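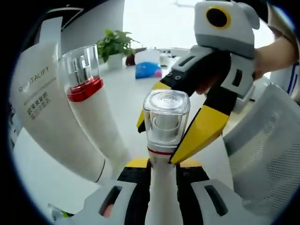 **Cukby is looking for new people for the spring term!** We're the student manipulation project in Radulović Hall, and we teach robot arms to tidy, sort and hand over everyday things by showing them how it's done with our own hands. You pick up a gripper, you do the task, the gripper's camera records what you did, and later on a policy trained on many rounds of that gets to try it on the arm. It's great fun, it's sometimes maddening, and we need more hands than we have.

There are 10 open places. You can take one for course credit or just as a club member, and first-years are very welcome. If you've never touched a robot in your life, please keep reading anyway, as that was true of most of us a year ago.

## What we're working on

The big thing this term is the Jarnix Challenge, a student competition in tabletop manipulation. The theme is drugstore items: tubes, bottles, cartons, sachets, little display stands. Each team gets a messy table and has to bring it into a given layout. The organizers hand you the layout when you walk in, so you can't train for one arrangement and hope for the best. We entered last year for the first time, came home with 191 points, and spent the whole ride back arguing about what went wrong with the sachets (the arguments have continued, come and join them).

To do better we need demonstrations, and lots of them. As of this week we have 724 good ones in the set, where "good" means that someone other than the person who recorded it has watched it through and passed it. That's a decent start. It's also nowhere near enough for the harder tasks, especially the ones with two grippers, where one steadies the item and the other does something to it. Two-gripper recordings are the part we're most excited about and the part where we're shortest of data, so expect to get thrown in there pretty quickly.
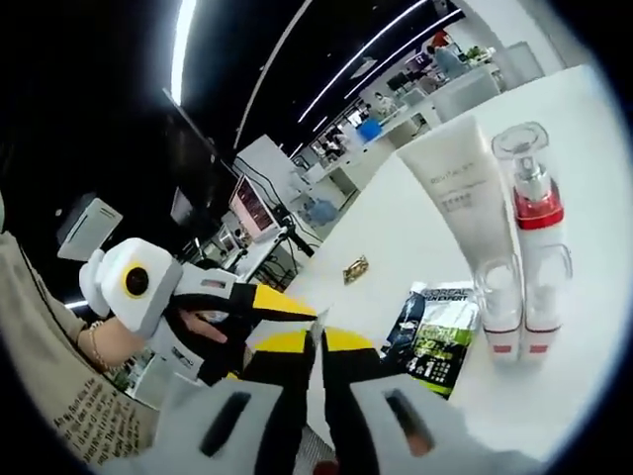 *Page last changed: February 28, 2024 (added the evening slot, fixed the list of open roles)*

## The roles

We don't hire for fixed jobs, and most people drift from one to another during the term, but it helps us if you tell us where you'd like to begin.

**Demonstrator.** You hold a gripper and do the tasks. You'll stand a tube upright on its cap, set a spray bottle next to it, put things in a stand and take them out again, and then do it all again with the layout changed. It takes patience and a relaxed wrist. Pianists, climbers and people who ice cakes have all been very good at this, and so have people with no such hobby at all. Left-handers, we'd love to have you! Our set leans badly toward right-handed motion.

**Table setter.** You plan the layouts, put out the items and keep the log of which arrangement went with which batch of recordings. You'll get to know the item box better than anyone. A table setter with a nasty imagination is worth a lot to us: lean a carton against a stand, turn a label away from the camera, put two nearly identical tubes side by side.

**Reviewer.** You watch recordings in Sodeo, mark where each grasp starts and ends, and throw out the ones with a dropped item or a hand blocking the lens. You can do this from home after the first month. It sounds dry, and then you notice that you can tell three demonstrators apart by the way they approach a bottle, and you get hooked.

**Training and evaluation.** You prepare the data, start the training runs and test the results on the arm. For this one we ask for a semester of programming, in Python if possible. You don't need a machine learning course. You do need to be okay with reading error messages at length.

**Hardware.** Finger pads, tips, mounts, cables, charging, labels. We wear through pads and we're always printing some small bracket. If you like fixing things and you put tools back where you found them, we'll be very glad to see you.

## What a normal session looks like

Sessions run on weekday afternoons, plus one evening slot that we've just added for people with labs or jobs during the day. You sign up for one a week. A session lasts two hours, and in that time a pair usually gets through some 60 recordings once they've found their rhythm. Your first session will be much slower. That's fine, and we plan for it.

You work in pairs. One person records while the other resets the table and keeps an eye on the log, and you swap whenever somebody's wrist gets tired. For two-gripper tasks you stand close together and talk the whole way through: "I've got it, you go, wait, not yet, okay, now." Newcomers are always paired with someone who's been here at least one term.

We share a big open office floor with other people who are trying to get their own work done, so we keep our voices down and leave the desks beside us alone. There's a cabinet for coats and bags. Drinks go on the side desk and stay there.

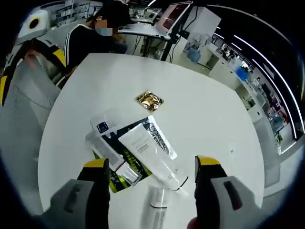
Piles are what we want to crack before the competition. A single bottle standing free is something our current policy handles well, and you can watch it do ten in a row and feel very pleased with yourself. Then you lay a white tube across a black-and-white box, let the other cartons overlap underneath, and suddenly the order you pick things up in matters more than the grip. The tube should go first, as anyone can tell at a glance, but the arm has to get that from demonstrations where people did it in a sensible order, and people turn out to have very different ideas of what's sensible! Flat sachets are their own problem. Even a gold one lying alone in the middle of the table, with all that space to come at it, gives you crinkled foil throwing highlights at the camera and hardly any height to grab. If you have an idea about sachets, put it in your message. We'll read that part first.

## What you'll get out of it

- Two credits if you sign up through the project course, or a signed statement of participation if you come as a club member.
- Real practice with a full loop of robot learning, from putting items on the table to seeing a policy fail on them and figuring out what to record next.
- Your name in the data set notes, whichever role you had.
- A seat on the team bus to Jarnix, if you've done at least six sessions by then. The team at the table is only four people, but everyone who comes along has something to do.
- Snacks after the evening slot. The quality varies a lot depending on who went to the store.

Demonstrators aren't paid, and we'd like to be clear about that up front. There is one paid student assistant position, for the hardware side, and that's handled by the department. Ask us if you want the link to the posting.

## What we ask of you

One session a week for the whole term, and a message in the group chat if you can't make it. Please don't just skip, your partner can't record alone on the two-gripper tasks. Beyond that:

- Come to the intro evening. You'll learn how to hold the gripper, how fast is too fast, and how to use the log.
- Keep your sleeves clear of the lens and take off any rings that might catch on the trigger. Thin bracelets are fine.
- Stay until the table is reset. The next pair should find the item box complete.
- Write down the recordings that went wrong. We'd much rather have an honest log with gaps than a tidy one.

Faces that end up in a recording are pixelated before anything leaves our server, and you'll sign a short consent form at the intro evening. If you don't want to be recorded at all, tell us. Reviewing and training work perfectly well without ever picking up a gripper.

## How to sign up

Send a few lines to Lejla Karagiannis, who coordinates the sessions, through the project course page or the club's contact form. We'd like to know:

1. your name and what you're studying
2. which role you'd like to start with
3. which afternoons you have free, or whether you need the evening slot
4. whether you're after credit or club membership
5. one object you think would be horrible to pick up with two fingers

No résumé, no grades, no cover letter. Number five is a serious question, by the way! Several items in our box came straight from last year's answers, including a pump bottle that tips over if you so much as breathe on it.

Questions about credit or about the training role go to Kanako Nishimura, who's in the lab most afternoons and is happy to show you a recording or two in Sodeo before you decide. You can also just drop by during a session and try a gripper for five minutes. Come up to the second floor of Radulović Hall and look for the table with all the tubes on it.

Places are given out in the order the messages come in, with a couple held back for first-years. If we fill up, we'll keep your name for the fall.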